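Chapter 4
Play Materials and the Tabletop

Learning goals

After studying this chapter, you should be able to explain why a playroom needs a hard, level surface; choose between building toys and pretend-kitchen toys for a given group; and plan the storage that goes with each.

Introduction

Most of what young children do indoors, they do at a table. The floor has its uses, and Chapter 3 dealt with them, but a table brings materials up to the hands and the eyes. It also limits how much can be out at one time. At the Dralville Early Years Center, where much of the practice in this book was worked out, staff put two kinds of material on the same surface: building blocks and pretend-kitchen pieces. The two were once kept in separate rooms. Children carried blocks to the kitchen corner all the same, and served them as food.

The surface itself deserves thought. A smooth top wipes clean and lets a block slide when it is pushed. A patterned top is more pleasant to look at, but small parts can be harder to find on it at the end of the day. Wall decoration should be calm enough that the work on the table remains the center of interest – large, simple subjects such as trees serve well.

Blocks and toaster on a marble-patterned top

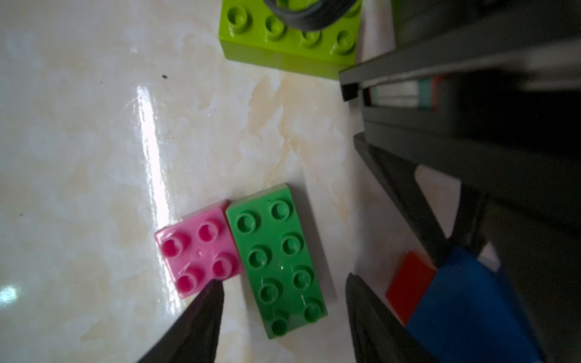
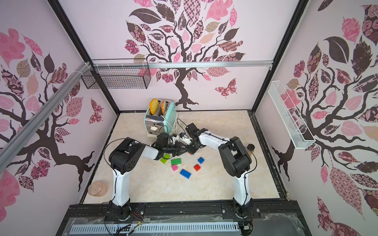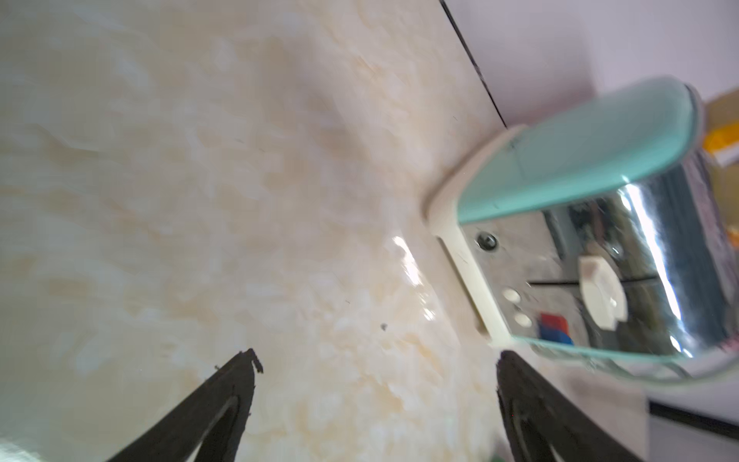
Kipchumba Kimaro objects that mixing the two sets makes tidying slower, and would have each returned to its own basket before the other is brought out. In a letter to the authors Kimaro adds that a class at Soltport tried the mixed table in September and went back to separate trays, as the children had begun to argue over which pieces counted as food.

The objection is a fair one, and Section 4.3 returns to it. A class of 6 children can share a mixed table with little trouble. Larger classes may need a rule about what goes back first, and baskets hung within reach make such a rule easier to keep.

4.1 Choosing Blocks

Blocks for table use should be large enough to grip and plain enough to combine freely. Begin with a small supply in several colors, and add to it only when the children run short.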